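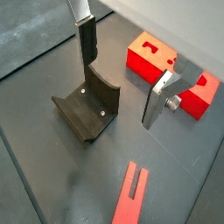 Bench week at Drellumard always starts with good intentions and ends with someone looking for the small spanner. We spent five evenings sorting out the fixtures, the blocks and the bits that hold other bits, and this page is the record of it, for members who asked and for members who very pointedly didn't. The black cradle is the one everybody borrows – flat base, low lip on one side, tall curved wall at the back – and the red block behind it is the one everybody wants to borrow, on account of the colour. Both now have a home on the long bench. Whether they stay there is between you and your conscience.

There is only the one picture in the gallery so far. İlker Kahraman has the rest on a card, and the card is in a jacket, and the jacket is in Vikitberg. The captions were written first, so they may as well go up.

The cradle and the block
Matte black plastic for the cradle, and no, it doesn't come in another colour. The red block has its cutouts on the top face, along with a cluster of little round holes that people keep asking me about as if I'd drilled them. Please don't store screws in them. I know who you are.

The drawer of clamps (picture to come)
Fourteen clamps, sorted by size, then sorted again by Nesrin Karabulut, whose idea of size differs from mine. Hers won. The labels are in her handwriting and so is the note taped under them, which I won't reproduce on a family website.

The Ağca shelf (picture to come)
Named after the old Ağca catalogues that used to hold it level. It has a proper bracket now and has lost a good deal of its charm. Spare bases go on the left, odd lips and walls on the right, and anything unidentifiable goes in the tub at the end until its owner comes forward in shame.

The Flimix tin (picture to come)
Two hundred washers, all the same size, bought by me in a moment of optimism. Help yourself. Take some home for the neighbours.

The pegboard (picture to come)
Every tool has an outline painted behind it, in grey, so you can see at a glance what has been pinched. At the time of writing the outlines are doing most of the work. The small spanner has a particularly handsome one.

The sweeping up (picture to come)
İlker with the good broom, Nesrin with the opinions. We got under the long bench for the first time since we moved in and found a tape measure, a glove and half a biscuit that had gone past the point of being food and was nearly a fixture itself.

The bench is open again on Monday from seven. Bring your own pencil, put the cradle back where you found it, and if you have the small spanner, the pegboard is by the door.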